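恩瑞桥社区互助站 > 家居与公共设施 > 洗衣

滚筒洗衣机排水过滤器应多久清理一次?清理前需做哪些准备?
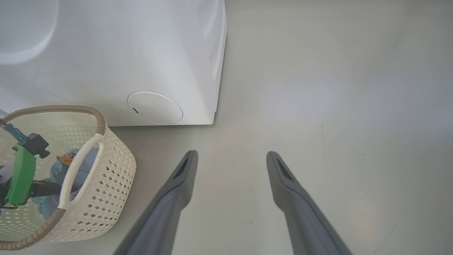
问题说明

发帖人:Wanda Lindgren
发布于 8月1日

本人负责本楼公共洗衣间的日常登记。洗衣间内为白色前开门滚筒洗衣机,机身正面下方有一圆形盖板,左侧留有细缝。自5月起,住户多次反映脱水后衣物仍偏湿。现请教以下事项:该盖板可否由住户自行开启?清理周期以多长为宜?地面为浅色光面,应如何防止积水?

2 个回复

Nathalie Van Acker
回复如下:
一、清理前应关闭电源及进水阀,并待机内余水冷却。
二、将洗衣篮等物品移开,在盖板下方铺设吸水毛巾,放置浅盘。
三、以平口工具自细缝处轻撬盖板,不得用力过猛。
四、逆时针缓慢旋松过滤器,分次放水,盘满即倒。
五、取出线头、硬币等杂物,冲洗后旋紧复位,再以短程序空转,确认无渗漏。
公共洗衣间建议每33次洗涤清理一次,并予登记。具体操作以该机型说明书为准。
有用(151)

Dariusz Czarnecka
同意楼上意见。我处曾因过滤器未旋紧导致渗水,请务必检查。另,衣物偏湿也可能是脱水转速设置偏低,建议先核对是否误设为1000转以下。
有用(33)

本帖浏览 891 次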